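What I Learned From the Kototitz Burial Society Books
Student project report, Religion and Community seminar
Jan 30, 2023

I picked this topic kind of by accident. My first idea was to write about Passover food customs, but three other people in the seminar had already signed up for food, and the instructor asked me to look at something "less edible." My grandmother's synagogue, Kototitz, has a shelf of old record books from its chevra kadisha, the burial society, and she'd mentioned once that hardly anyone opens them. So I asked, and they let me.

If you don't know what a chevra kadisha does (I only sort of did), it's the group of people in a Jewish community who wash and dress the dead before burial and sit with the body so it isn't left alone. The washing is called tahara. The sitting is called shmira. Men take care of men and women take care of women, and everybody gets the same plain white garments no matter how much money they had.

There are nine books. They were scanned a few years ago through the Kaufmann local history grant, which was a huge help, because I could work on them from my dorm and only had to go in person for the pages that came out blurry. Altogether there are 2,576 entries, mostly in English, with Hebrew names and dates next to them. My Hebrew is Hebrew-school Hebrew, so the dates took me forever at first. I made a cheat sheet of the months and taped it over my desk.

I did not read every entry closely! I took a sample of 300 and typed them into a spreadsheet with columns for the date, the hours of shmira, whether the sitters were listed, and anything written in the margin. The margins ended up being my favorite part. Somebody in the second book wrote "bring own lamp" next to four different nights in a row. Another one says "sewing circle owes us two sets," meaning the garments, and then a few pages later, "paid in full."

What I wanted to find out was pretty basic: how did the sitters split up the night? In the early books it's usually two people for the whole stretch. Later it goes to shorter shifts, two or three hours each, with more names. My guess is that more members lived farther away by then and had jobs they had to drive to in the morning, but I can't prove that from the books. The Vasen cemetery office has address cards that might show it, and I only got to look at one drawer.

I also interviewed three women who do tahara now. I'm keeping them anonymous here, as they asked. I was nervous about it and wrote out way too many questions, and then the first woman talked for an hour without me getting past number two. She told me the part people are most scared of is walking in the door the first time. She still reads the prayers off a laminated card after all these years - she knows them by heart but likes holding something.

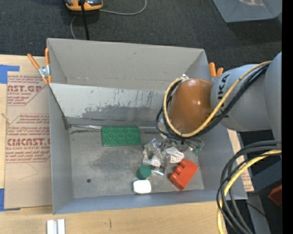

All three of them brought up the same thing, which is that you ask the person's forgiveness at the end, by name, in case anything was done clumsily. One of them said she's started apologizing to living people more often, too. I've thought about that a lot since.

Some problems with my project. The sample leans toward the later books, where the handwriting is easier, and I should have picked entries evenly from each one. The fifth book has water damage and I skipped most of it. I also never figured out what "Drurkano" means. It's written beside a bunch of entries, always in the same hand, and my best guess is a funeral home or a street. The women I asked didn't know either.

If I keep going in April I'd like to get the spreadsheet past 1,000 entries and go back to Vasen for the rest of the address cards. I'd also like to sit a shift of shmira myself. My grandmother says she'll come with me and bring a thermos.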